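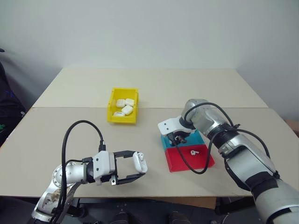
Packaging and Small Goods Group, Department of Product Handling, Birer Institute

Home Research Publications People Contact

3.2 Bins and surface for the earbud case trials

Charging cases for wireless earbuds are awkward things to store loose. They are small, smooth and rounded, and they have no flat side long enough to keep them square to one another. In the returns room at Clomon, where the first part of this study was carried out, cases were kept in deep cartons and sorted by hand. Staff told us that most of their time went on turning cases the right way up before the lids could be checked. For the second part we moved to shallow open bins, to find out whether the container alone would make the work easier.

Figure 3. White charging cases and the yellow bin on the pale tabletop. Four cases are in the bin and one is held upright at the gripper.

The bin is a small yellow plastic tray with slanted sides and a lip at the front. We chose yellow because the cases are white and glossy and were easily missed against the paler trays supplied by Prullix. The table has a matt cream-beige finish and stands against a plain white wall. It is made up of two sections, and the bin is placed on the rear one, behind the seam (Figure 3).

No dividers were used. Cases were free to lean on each other, and one often came to rest partly over its neighbours, as with the middle case in Figure 3. We recorded this as an overlap and left it alone. Earlier work in our group had used a fitted insert with a pocket for each case, but the insert had to be recut for every model and the idea was dropped in July.

The full set of trials covered 3613 placements, split into runs of 500 with a shorter run at the end. A bin was emptied once it held 16 cases, as more than that tended to slide over the front lip. After each run the tabletop was wiped down with a dry cloth and the bin put back against a pencil mark. Cases with a cracked lid or a loose hinge were taken out of the set and replaced from the same batch.

Two points about the bin should be noted. The slanted sides bring cases towards the middle, so the corners fill last. The front lip also hides part of any case lying close behind it, and for this reason lid position was noted before a case was put down. The effect of lip height is taken up in Section 3.4, where the Chu tray is used for comparison.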